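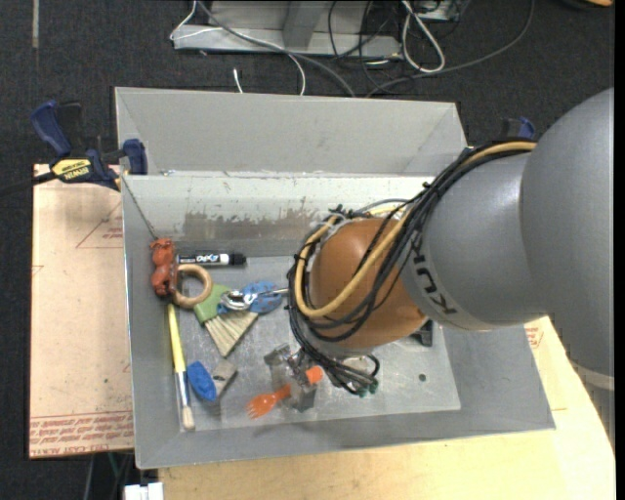
A grey bin of mixed small things, most of them along the left side.

How to sort a bin of odds and ends

Posted 2 Jul 2020 in Sheds and Storage, Cosville

Every house ends up with a tub of small stuff that has no home. Toys, bits of cord, parts of things you no longer own. This method gets through one tub in an afternoon and needs very little gear.

What you need
A second tub, empty
6 small containers with lids (old takeaway ones are fine)
Masking tape and a marker
A rubbish bag
An old towel

Step 1. Pull out the cords first
Cords, chains and string catch on everything else. Lift them out slowly and follow each one to its end before you tug. Coil them and put a twist of tape around the middle.

Step 2. Take out the big pieces
Toy figures and anything else larger than your fist go straight onto the towel. Once they are out you can see what is left.

Step 3. Move the rest across in handfuls
Take one handful at a time from one side of the tub and work towards the other. Rubbish goes in the bag. Things to keep go in a small container. If you can't decide within a few seconds, drop it in the second tub and keep going.

Step 4. Label as you go
Write what is in there — "toy parts", "cords", "kitchen" — and stick the tape on the side, where you can read it when the containers are stacked.

Step 5. Clean the tub
Tip out the grit and wipe the floor and corners with warm soapy water. Scratches on a metal floor don't matter. If painted walls are peeling, brush off the loose flakes outside and let the tub dry before you refill it.

Step 6. Go back to the undecided tub
Leave it until January. Anything you haven't gone looking for by then can go to the op shop. The Wundatum one takes toys if they are clean and complete, but not electrical cords.

Next: Sorting screws and nails by length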